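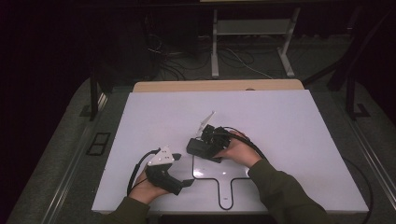 手持夹爪租了一个月,我为什么还是劝你先别买

先交代一下,我不是做硬件的,我就是个天天要给机械臂攒示教数据的人。Rellus 这套手持夹爪(左右手各一只,带线的那种)我们是六月租的,租期一个月,押金付了,合同签了,人也练了。用完之后群里好多人私信问我值不值得买,我一个一个回太累,干脆写一篇。

我的看法很简单:东西是好东西,租可以,买的话再等等。

先说我喜欢的地方吧。以前我们用的是 Pretent 的遥操作方案,人坐在一边推主手,机械臂在另一边慢吞吞地跟,推一个下午肩膀都是硬的。换成手持的以后,人直接站在台子前面干活,白板往木板上一放,两只手各握一个夹爪就开始了。真的快很多!我自己数过,同一个任务,遥操作一上午能录 39 条,手持的能录 89 条,而且录到后面人还能聊天。单看这一点,我是愿意给它说好话的。

再有就是上手门槛低。Souad El Idrissi 刚来我们组没几天,之前完全没碰过这类设备,我跟她讲了十分钟,她就能自己录了。她说像拿着一把有点笨的厨房夹子,我觉得这个比喻挺准的,哈哈。

那为什么不劝你买呢?

第一个问题是线。两只夹爪都拖着黑色的线,右手那根还挺粗,绕过手背手腕再垂到板子外面去。你站着不动还好,一旦动作幅度大一点,手腕就能感觉到线在拽你。一条两条数据无所谓,录到 100 条的时候你会不自觉地改动作,专挑线不别扭的路线走。这个事情我特别在意,因为你以为你在教机器怎么干活,其实你教给它的有一部分是“怎么躲线”。销售跟我说无线版在做了,问什么时候出,回答是“快了”。做我们这行的都知道“快了”是什么意思。

第二个是两只手不一样重。左手那只比较简单,方方正正一个黑壳子,上面一块带小圆孔的白色三角板;右手那只上面堆了一层又一层的零件和支架,还立着一片半透明的三角片。拿起来一对比,右手明显沉。Aicha El Sherbiny 是左撇子,她录了两天跟我说手腕酸,问能不能左右换过来。客服说可以换,但是要重新标定,标定服务另外收费。我当时就有点火大,左撇子又不是什么稀罕的人群,这种事情设计的时候就应该想到的吧?

第三个,也是我最想吐槽的,是它送的那套标准任务。比如在白板上对轮廓,一个细黑线画的圆角方框,下面带个短柄,像个乒乓球拍,夹爪就在这附近比划。拿来练手很好,我承认,新人第一天就该做这个。可是他们的宣传册里把这种任务的成绩放在第一页,好像在白板上对得准,到了车间里也一样准。朋友们,白板是平的、白的、干干净净的,车间里有哪样东西是这样的?我们后来拿去录理线束的活儿,头一天的数据有一半要重录。这不能全怪夹爪,但宣传册多少要负点责任。

说到这里肯定有人要问,那 Jillell 的呢?Jillell 的我借来用过两天,轻是真的轻,手感也舒服,就是夹指的开合行程太小,稍微大一点的零件就夹不住。如果你只做小件装配,可以认真考虑一下。我们的零件杂,用不了。

还有人劝我说,早买早享受,数据越早攒越值钱。这个道理我也想过很久。数据当然值钱,可是硬件换一代,夹指的形状、传感器的位置都可能跟着变,老数据能不能接着用,要看厂家肯不肯给你做转换。我专门问过 Rellus,对方的原话是“原则上支持”。原则上三个字我听着就心慌。你花一大笔钱买下来,等于替厂家赌他下一代不会大改,这个风险凭什么是我来担呢?租就不一样了,合同到期,不合适就还回去,顶多损失一点租金和练手的时间。

租的话我有几条小建议。租期别签太短,前几天基本都花在标定和适应上。每录 40 条就停下来歇一会儿,顺便回放看看动作有没有走样。线一定要提前理好,从手腕外侧走,别让它压在板子上要用到的地方。另外记得让对方把标定费写进合同里,不要像我一样事后再扯皮。

我们组现在的安排是,Salem 那个项目接着租,再租一期,等无线版出来了拿到手试过再谈买的事。Aicha 已经放话了,下次试用她要第一个上,左右手对调着试。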